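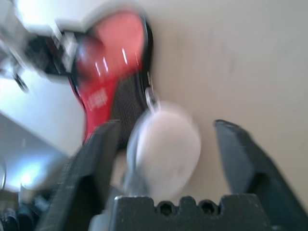 Filed under: Laundry & Mudroom, Sports Gear

Print this page | E-mail this page

Keeping Soccer Gear Clean (and the Rest of the House Too)

Updated 30th May

I love soccer season. I love the early games with the fog still sitting on the grass, and the orange slices, and the kid who does a cartwheel in the goal mouth while play is at the other end. What I used to dread was the drive home, with wet socks steaming up the windows and half the penalty area stuck to the floor mats. After a lot of seasons I've got a routine I really like, and I'm excited to share it, because most of it costs next to nothing and the cleats last so much longer!

Start at the car

Keep a shallow plastic boot tray in the trunk, the kind with a raised lip. Cleats come off before anybody gets in, they go on the tray, and everyone rides home in slides or old sneakers. I put a folded towel under the tray so it doesn't skate around on turns. In the door pocket there's a stiff brush (mine is a Dreßler, with a wooden back and bristles that have gone a bit sideways) and a flat stick for prying out the packed stuff between studs. A paint stirrer from the hardware store is perfect for this.

Bang the soles together over the grass, never over the driveway. Dried clods of clay on a driveway get carried in on every shoe in the family for a week.

Cleats

If the mud is wet and thin, wipe it off right away with a damp rag. If it's thick, leave it alone until it dries and then brush. Going at thick wet mud with a rag only pushes it into the stitching and the lace holes, and you'll be digging at it with a toothpick later on.

Take the laces out. I know, I know, but it takes two minutes and you can't clean the tongue properly with them in. Laces go in a mug of hot water with a squirt of dish soap, and you swish them with a fork.

Pull the insoles and stand them up somewhere airy. Then go over the uppers with a soft cloth and a little soapy water, wipe again with plain water, and stuff the shoes with newspaper, toes first. Change the paper after the first hour when they're really soaked. They want 18 hours to dry all the way through at room temperature, so if there's a game the next morning, get to it as soon as you're home.

Please don't put them in the dryer, or on a radiator, or right up against the wood stove. I lost a pair of Gamska cleats that way one January, during indoor season. The sole plate curled up at the toe like an elf shoe and the glue let go along one side. A small fan pointed at the shoes does a wonderful job and can't hurt anything.

Real leather needs a dab of leather conditioner every few weeks. Work it in with your fingers, leave it overnight and buff it in the morning. Synthetic uppers don't want any, it just sits there and collects dust.

Grass stains

Cold water first, from the back of the fabric, so you're pushing the stain out the way it came in. Then a paste of powdered oxygen bleach and water, spread on with an old spoon and left for 40 minutes. Check the care label before you do this, and try it on an inside hem if the jersey is a dark or very bright color. Rinse, look at it in daylight, and go again if there's still green.

The thing to remember is that heat sets the stain, so nothing grassy goes in the dryer until you're sure it's clean. White shorts are the worst for this. I've had the same shorts look spotless under the laundry room bulb and then show two green knees — well, a green seat, if I'm telling the truth — once they were out in the sun.

For mud on jerseys it's the opposite of what your hands want to do. Let it dry, shake it outdoors, brush, and only then add water.

Jerseys and numbers

Turn them inside out. Wash cold, on gentle, and leave the fabric softener on the shelf. Softener coats the fibers in those slick athletic fabrics and they stop carrying sweat away, and after a while they start to hold on to smells too. A half cup of white vinegar in the rinse does everything you'd want softener to do, and no, the kids don't go to school smelling like salad.

Numbers and names that are heat-pressed on will crack if they're dried hot or folded across the middle. Hang jerseys from the hem, or lay them flat over the top of a rack. If a corner of a number has started to lift, you can sometimes save it: put a piece of parchment paper over it, set the iron low with no steam, and press straight down for a few seconds. Lift the iron and set it down again. Don't slide it. Let the spot cool completely before you peel the paper back.

Socks deserve their own paragraph. Turn them right side out BEFORE they go in the wash, over the trash can, because there's always a spoonful of those little black turf crumbs down in the toe. Turf crumbs that get into the washer end up in everyone's pillowcases. If you play on turf a lot, a mesh bag just for the socks is a great buy (mine was on the clearance rack at Moteck, and I should have bought the whole rack).

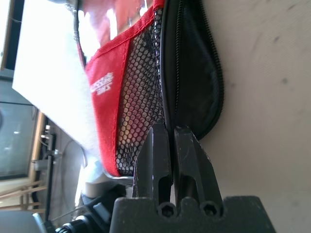

Shin guards

The smelliest thing in the house, bar none, and the easiest to fix! Most of the smell lives in the foam backing and the ankle sleeve. If the hard shell slips out of the sleeve, take it out and wash the sleeve with the socks. If it's all one piece, fill the bathroom sink with warm water, add a spoonful of baking soda and a little laundry soap, and press the guards under with your palms a few times like you're kneading bread. Let them sit while you make dinner. Rinse until the water runs clear, roll them in a towel to get most of the water out, and stand them up on their ends by an open window.

Close the hook-and-loop straps before washing, or they'll grab every jersey in the load and pull threads. When the hook side stops gripping, it's almost always full of fuzz. A fine-tooth comb or the edge of a strip of packing tape will lift it out, and the strap will grab like new.

Goalkeeper gloves

These need the gentlest hand of anything on the page. Rinse them in lukewarm water while they're still on your hands, and rub the palms together as if you were washing up for supper. Use a drop of mild soap, the same as you would for a wool sweater. Dokine makes a bar I like because it rinses out fast, but baby shampoo is just as good. Squeeze from the fingertips down toward the wrist, and never wring. Dry them in the shade, hanging by the wrist strap, and store them with the palms kept apart by a sheet of paper towel, since latex likes to stick to itself and tears when you pull it.

A slightly damp palm grips better than a bone-dry one, so a quick spritz from a water bottle before kickoff is a good habit.

Balls

Wipe them down after wet games and bring them inside. A ball left in a hot trunk swells, and one left in a freezing garage goes flat and stiff. Let out a little air at the end of the season. Before you push a needle in, wet it, and put a drop of silicone oil or glycerin on the valve. Dry needles are what kill valves. I keep my needles stuck in a wine cork in the pump drawer, which has saved me from the bottom-of-the-drawer jab more than once.

The bag by the door

Empty it every single time. I mean turn it upside down and shake it. Then leave it unzipped and hanging from a hook until the next practice. A sticky zipper usually just has grit in it, so brush the teeth with a dry toothbrush and rub them with the stub of a candle, running the pull up and down until it glides. 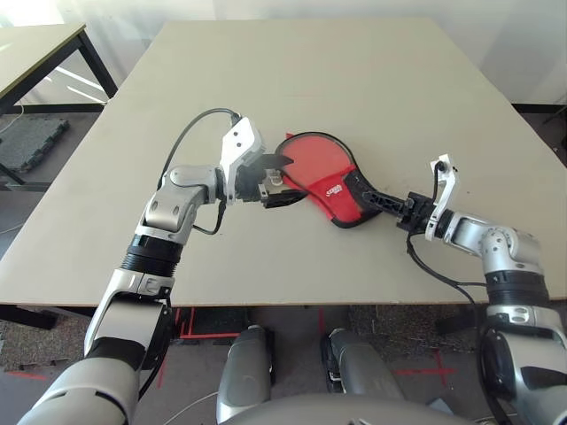
For smell, sprinkle baking soda in the bottom overnight and vacuum it out in the morning. A pair of old socks filled with cedar shavings and knotted at the top can live in there all season. Tea bags work too, the dry unused kind, and they're nice because you can push one down into the toe of each cleat.

We have a row of hooks at kid height with a wire rack underneath, and that changed everything in our mudroom. Wire lets the air get at things from below, and the crumbs fall through onto a mat you can shake out. The mat is a scrap of indoor-outdoor carpet that cost me 29 cents at a yard sale, and it's held up better than any of the nice ones I bought new.

Put a marker in the drawer near the hooks, too. Initials on the tongue of each cleat, inside each shin guard and next to the valve on the ball. When the whole team drops its things in one heap on the sideline, you'll be glad you did it.

End of season

Wash everything once more, even the things that look clean. Sweat you can't see turns yellow over the winter. Dry cleats for a couple of extra days, stuff them loosely with plain paper and put them in a cardboard box, not a sealed plastic bin. Try everything on before you pack it, and set aside whatever's already tight for the swap table. Replace any missing studs now, while you can still remember which size they took, and tape the little wrench inside the lid of the box.

More in Laundry & Mudroom: Ski Socks, Wet Dogs, Boot Trays

Print this page | E-mail this page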